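Betreff: Re: [gehweg-nav] Roboter bleibt stehen und fährt dann auf die Straße
Von: Đạt Trịnh
An: gehweg-nav

Hallo Sumaiya, hallo zusammen,

sorry, dass ich erst jetzt antworte, ich hing die halbe Nacht in den Logs und wollte nicht mit halbgaren Vermutungen kommen.

Sumaiya Wanigasekara schrieb:

> Moin Liste,
>
> wir haben seit dem Umstieg auf den neuen Kostenkarten-Zweig ein
> ziemlich unschönes Problem mit dem Storell-Fahrgestell. In der
> Simulation (Karte Clarkcombe, Strecke 17) fährt der Roboter brav
> den Gehweg entlang, wird irgendwann langsamer, bleibt stehen, und
> nach 15 Sekunden plant er neu und will über die Bordsteinkante
> auf die Fahrbahn. Der Nothalt greift NICHT. Auf dem echten Gerät
> habe ich den Zweig sofort wieder runtergeworfen, das Risiko ist
> mir zu groß.
>
> Hat das noch jemand? Ich tippe ja auf den Hydranten, aber der
> steht da schon immer und hat früher nie gestört.
>
> Gruß
> Sumaiya

Also erstmal: ja, ich kann das nachstellen, und zwar leider ziemlich zuverlässig. Ich habe die Strecke über Nacht in Schleife laufen lassen, 475 Durchläufe, und bei 17 davon ist das Ding auf der Straße gelandet. Das klingt erstmal nach wenig, aber bei einem Lieferroboter möchte ich da bitte eine Null stehen haben!

Deinen Verdacht mit dem Hydranten hatte ich auch sofort. Ich hab ihn dann testweise aus der Karte gelöscht (ja, ich weiß, macht man nicht, war nur lokal) und siehe da, der Fehler kam trotzdem. Damit war der arme Kerl entlastet und ich durfte von vorne anfangen. Hängt euch also nicht an der Hinderniserkennung auf, die habe ich zwei Stunden lang völlig umsonst auseinandergenommen.

Damit alle dieselbe Stelle meinen, hier die Bordkamera auf dem Abschnitt, um den es geht:

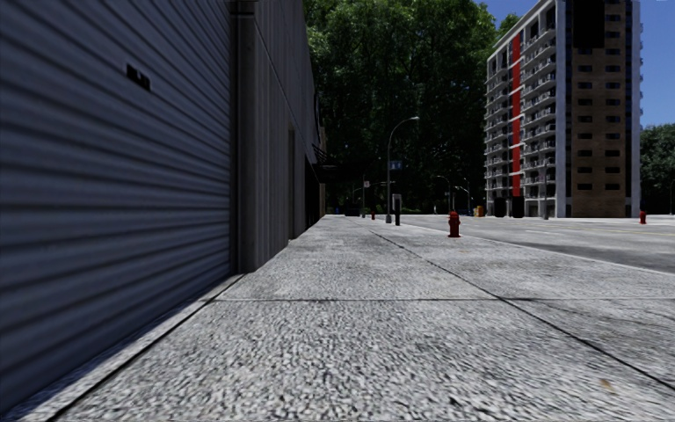
Clarkcombe, Simulation: Gehweg am Rolltor, rechts die Fahrbahn

Achtet mal auf die dunklen Fugen im Beton. Eine geht quer über den Weg, die andere läuft schräg nach rechts und fast parallel zum Bordstein. Und genau die zweite ist der Übeltäter. Der neue Segmentierer von Todilier hält sie in manchen Durchläufen für die Gehwegkante. Dann verschiebt sich die Grenze nach innen, der befahrbare Streifen wird laut Karte zu schmal, der Roboter bleibt stehen - so weit eigentlich noch korrekt, stehen bleiben darf er ja immer.

Schlimm wird es erst danach. Nach Ablauf der Wartezeit wirft der Planer die Kantenschicht weg und sucht mit der groben Karte weiter. In der groben Karte ist der Bordstein aber gar nicht als Kante drin, der ist ja nur leicht erhöht und fällt unter die Schwelle. Für den Planer ist das rechts also einfach eine schöne große leere Fläche, und los geht's. Der Nothalt hängt an derselben Kantenschicht und ist in dem Moment blind. Das ist für mich der eigentliche Sicherheitsfehler, die verwechselte Fuge ist nur der Auslöser.

Was ich bisher gemacht habe: Im Zweig "bordstein-fest" bleibt die Kantenschicht beim Neuplanen immer aktiv, und der Nothalt bekommt seine Kanten direkt aus dem Tiefenbild. Wenn kein Weg gefunden wird, bleibt der Roboter stehen und ruft die Leitstelle. Damit habe ich 1.205 Durchläufe ohne Straßenausflug. Er steht dafür jetzt öfter dumm rum, das nervt, aber damit kann ich erstmal leben.

Offen ist noch die Sache mit den Fugen selbst. Ich vermute, dass der Schatten an der Gebäudeseite mit reinspielt, beweisen kann ich es nicht. Sumaiya, könntest du die Strecke mal mit bedecktem Himmel rendern? Bei mir stürzt der Renderer ab, sobald ich am Licht drehe.

Und eine Bitte an alle, die den Kostenkarten-Zweig auf echter Hardware haben: runter damit, bis der Fix geprüft ist. Das gilt auch für die Từ-Geräte, die benutzen denselben Planer, auch wenn das Fahrgestell ein anderes ist. Im November hatten wir schon mal so einen Fall von "passiert nur in der Simulation", das brauche ich nicht nochmal.

Logs und Startparameter lege ich heute Abend ins Archiv, der Upload läuft noch.

Viele Grüße
Đạt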